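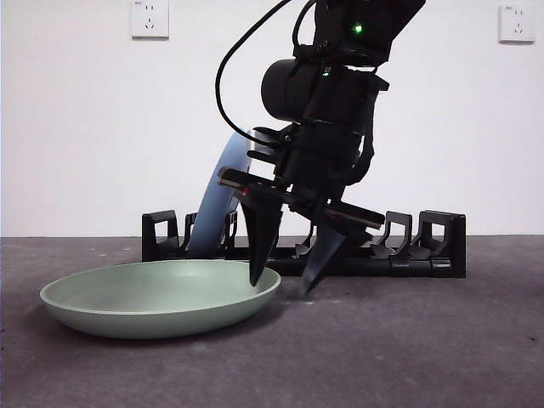 浅い鉢って、結局いちばん使わないんじゃない？とTracey Pilkingtonに言われたのは、器市に行く前の晩でした。前回の記事で「春になったら浅めの鉢を一つ足したい」と書いたら、わざわざメッセージをくれたんです。汁気のあるものには足りないし、焼き魚には余計なふちがあるし、重ねると場所をとるし、だそうで。うう、言い返せない。でも欲しいものは欲しいので、日曜の朝からちゃんと出かけてきましたよ！

行き先はGitgate。川沿いの古い倉庫を使った建物で、三月のあいだだけ一階で器市をやっています。入場料は200円。受付で手の甲にスタンプを押してもらえば、出たり入ったり自由です。去年は昼すぎに着いて人の波に負けたので、今年は開場の十時に合わせました。それでも入口にはもう列ができていて、みんな大きな布袋を肩にかけて、目がぎらぎらしている（私もたぶん同じ顔）。

今回いっしょに来てくれたのはHanne Sjöberg。彼女は買わない買わないと言いながら、入って十分で豆皿を三枚包んでもらっていました。はやい。しかも柄がぜんぶ違う。箸置き代わりにするそうです。

さて、お目当てはYehという食器の店です。ブースは61番、入って右の壁沿いのいちばん奥。深鉢、浅鉢、平皿、湯のみが色ごとにまとまって棚に並んでいて、白、墨色、からし色、それからセージグリーン。このセージグリーンが、もう、ほんとうにいい色なんですよ。抹茶ほど濃くなくて、ミントみたいに甘くもなくて、乾いたハーブの葉っぱに近い感じ。つやのないさらっとした表面で、内側は外側の立ち上がりより少し明るくて、ほんのり青みがある。横から低く眺めると外の濃い色が見えて、のぞきこむと明るい色が出てくるので、しゃがんだり立ったりして何度も見てしまいました。隣のお客さんには変な人だと思われたかも。

形は丸くて浅くて、内側がゆるやかに傾いています。ふちもなめらかに丸い。こういうふちの器って、洗うときに気が楽なんですよね。うちには薄くてぴんと立ったふちの皿が何枚かあって、きれいなんだけど、シンクに置くたびに息を止めているので。

ブースにいたCheng-en Suさんに、浅鉢は何を盛るのがおすすめですかと聞いてみました。「冷や奴でも、カレーでも。でも僕は、朝にバナナとヨーグルトです」とのこと。バナナ！ちょっと意外でしたが、緑に黄色と白なら絶対きれいですよね。ついでにTraceyの「浅い鉢は使わない」説もぶつけてみたら、しばらく考えてから「棚の奥に入れた人はそう言います」と返ってきました。耳が痛い。うちの中鉢、まさに棚の奥で、しかもすり鉢の下なんです。

重さの話もしました。持ってみると、同じ大きさに見えても店によってずいぶん違うんですよ。Yehのはちょうど真ん中くらいで、片手で持ってもう片方の手でお玉を使える。私は手首があまり強くないので、ここは毎回ちゃんと確かめます。買う前に、ふちを親指と人差し指でつまんで、ちょっと傾けてみるんです。これで不安になる器は、家に帰っても使わなくなります（経験者は語る）。

そうそう、色の見え方については失敗談があります。去年、別の店で「薄いグレー」の皿を買ったら、家の電球の下では完全にベージュでした。それで今年は、店の人に断ってから窓際まで持っていって見せてもらいました。窓の光だと緑が少し灰色寄りになって、棚の照明の下だとあたたかく見える。どっちも好きだったので、もう迷う理由がなくなってしまい……。

とはいえ一周してから決めるのが大人です。Hanneと二人で残りのブースも見てまわりました。

Skindowは布ものの店で、器を包むための厚手のふきんを山ほど積んでいました。これが見た目よりずっとしっかりしていて、四つ折りにすると鍋敷きにもなる。藍色と生成りを一枚ずつ買いました。レジのところにいた女性が包み方を実演してくれて、ふきんの角を器の内側に折りこんで、その上に次の器を重ねていくと、新聞紙なしでも当たらないんだそうです。浅い器は特に、この包み方だと高さが出なくて鞄に収まりがいいとか。Tracey、聞いてる？場所とらないって！

Dostarは木の道具の店。しゃもじ、バターナイフ、小さい盆。私は盆に弱いので、あえて早足で通り過ぎました。でもHanneが足を止めてしまって、結局そこに二十分近くいたと思います。角の丸い小盆に、さっき買った豆皿をのせてみては並べ替え、並べ替え。店の人も面白がって、奥から違う大きさの盆を出してきてくれました。最終的に彼女はいちばん小さいのを買い、私は何も買いませんでした。えらい。

お昼は中庭の屋台で、豆のスープと平たいパン。スープは会場で借りられる貸し器に入れてもらえます。選べたので、私はもちろん浅めのを指さしました。そうしたら、スープ、見事に足りないんですよ（笑）。隣でHanneが深いお椀になみなみともらっているのを見て、Traceyの言い分の三分の一くらいは認めることにしました。汁ものには深い器。はい。ただ、パンをふちに立てかけておけるのは浅い方の勝ちです。お椀だとパンの行き場がなくて、Hanneは膝の上に置いていました。

午後は二階の小部屋で、金継ぎと盛りつけの話の会がありました。話し手はFung-ping Panさん。私は盛りつけの方だけ聞いたんですが、これが楽しかった！浅い鉢は真ん中に寄せて、少し高く盛るのがいいそうです。平らに広げると、せっかくの傾きが隠れてしまってただのお皿に見えるから、と。内側の色が明るい器なら、ふちの手前をぐるっと見えるように残す。実際に同じ青菜のおひたしを、広げて盛ったのと寄せて盛ったのと、二つ並べて見せてくれたんですが、もう別の料理でした。会場から「おお」と声がもれていました。

もう一つ覚えて帰ったのは、緑の器に緑の野菜をのせても大丈夫、という話。同じ色はけんかすると思いこんでいたんですけど、少しだけ濃さが違えばむしろ落ちついて見えるんですって。きゅうりの浅漬けとか、枝豆とか。逆に難しいのは茶色い煮もので、そういうときは上に白いもの、大根おろしや白ごまを足すと助かるそうです。うちの食卓は八割が茶色い煮ものなので、必死にメモしました。

会が終わって急いで61番に戻ったら、セージグリーンの棚がだいぶすいていて、心臓がひゅっとなりました。一周してから決めるのが大人、とか言っている場合じゃなかった。でも無事、浅鉢を手に入れました！お会計は、浅鉢に同じ色の小さい湯のみも足して、ぴったり3552円。湯のみは完全に予定外です。Suさんが「揃いますよ」と言うから。ずるい。

帰りは532番のバスで、Gitgateの前から乗って一本。膝の上に布包みをのせて、急ブレーキのたびに二人で「あっ」と言いながら帰りました。Skindowのふきん、さっそく大活躍です。

家に着いて最初にやったのは、棚の並べ替え。手前の段をあけて、新しい浅鉢の席をつくりました。すり鉢の下にいた中鉢も救出して、その隣へ。翌朝は教わったとおりバナナとヨーグルト。上に刻んだくるみを散らして、真ん中に寄せて、ふちを残して。ひとりで「おお」と言いました。

もしこれから行く方がいたら、いくつかだけ。会場のカード払いは店によって使えないので、小銭はあった方がいいです。荷物置き場は受付の左。床がコンクリートで足が疲れるので、靴は底の厚いものを。それから、二階の会は予約なしで入れますが、椅子は早いもの勝ちです。

Kwan-ho Fangさんからコメント欄に「深鉢の方はどうでしたか」と質問をいただいていたのですが、すみません、浅いのに夢中であまり見ていません。三月の終わりにもう一度行くつもりなので、そのとき持ち比べてきますね。からし色の平皿も、ちょっとだけ気になっています。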